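Why do clothes wrinkle? (and how folding helps)

by Merja Lehtinen, for the Zunus kids page

Grab a shirt. Long sleeves are best. Lay it out flat on a bed or any big soft surface - blue shirt on a green sheet, like ours, is easy to see. 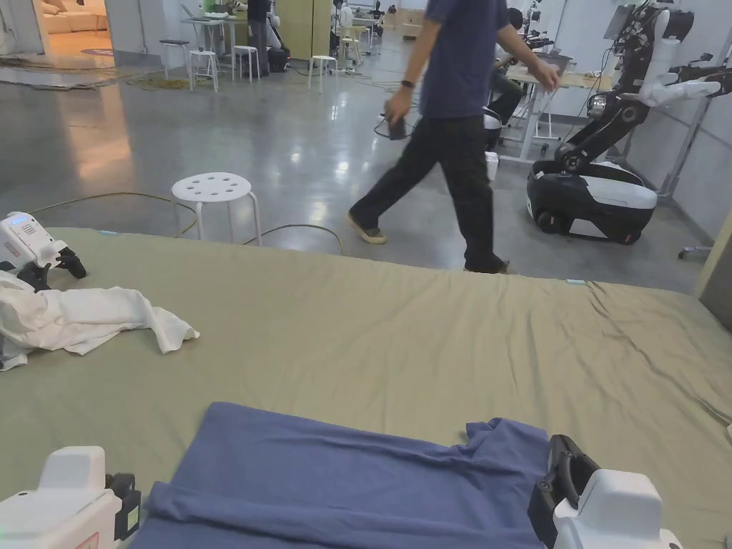
What's inside the cloth

Cloth is made of threads. Threads are made of tiny fibers, way thinner than your hair. Bend them and squash them for a while and they sort of get used to it. Stay bent. That's a wrinkle!

Heaps are the worst. A shirt in a heap gets bent every which way, so you get wrinkles evrywhere. Sheets do it too.

So why fold? A fold is a bend too, right? Yep. But you pick where it goes. A couple of straight lines and the rest stays smooth.

Try it

Smooth the shirt with your hands, middle first, then out to the sides.
Sleeves in. Both of them.
Bottom up to the top.
Turn it over. Done - nearly 2 minutes the first time, faster later.

Wait, what about irons?

Heat and steam let the fibers loosen up, then they cool down flat. Hot job, so thats for grown-ups.

Words to know

Fiber - a very thin hair-like bit that thread is made from.
Crease - a line left by a fold.

Next time: why socks get holes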